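**Netska Muver - site preparation and safe working**

Issue of May 2, 2023. Replaces the April issue. Applies to two-armed Muver units with multi-fingered hands, used in furnished rooms.

## Floor and clearance

Keep an open area of 2,000 mm in front of the torso before the arms are enabled. Carpet tiles are acceptable if every seam lies flat. Seating and side tables may stay in the room, provided they are outside the marked area.
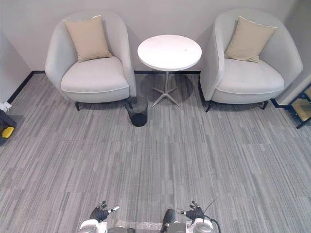 The stop button is held by a second person, who has no other task. At the Greltbridge site this duty is shared between Sofia Calado and Archie Mowat, and the name on duty goes in the log before power-on.

## Open shelving and racks

Racks must stand on the floor without rocking. Anything taller than the torso is fixed to the wall or weighted at the base. Reach into lower shelves at reduced speed, one arm at a time - the idle arm stays low and clear of the uprights. 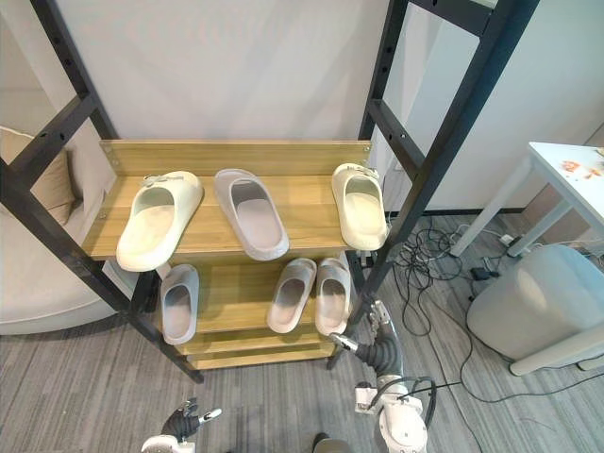 Mains leads within reach of the base are to be clipped or moved before a run. Soft goods such as footwear may be handled without a guard. Glass and blades may not.

## Hand inspection

Inspect both hands every 20 hours of running. Ziad Dabbas wrote the check sheet, part no. 408, supplied with each unit. 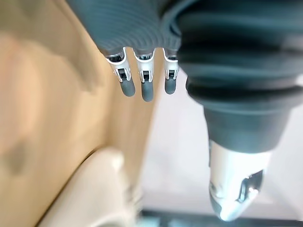

Wear limits are set for each digit and recorded separately. Start with the three slender fingers, looking into the small openings in the joint sections for grit or fibres. Next, go over the thumb sleeve ring by ring down to the collar, and wipe the metallic tip with a dry cloth. A split in any ring takes the hand out of service.

1. Power down and wait for the arm to settle.
2. Check the ribbed covering for tears and trapped threads.
3. Press each fingertip. It should not turn on its joint.

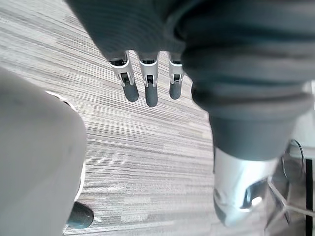
4. Sign the sheet and file it with the run log.

## Service

Return hands to Brito for overhaul at 2,570 hours. Questions on this page go to Craig Drummond. Requests for spare sleeves go to Finlay Dalgleish, with the unit's serial number.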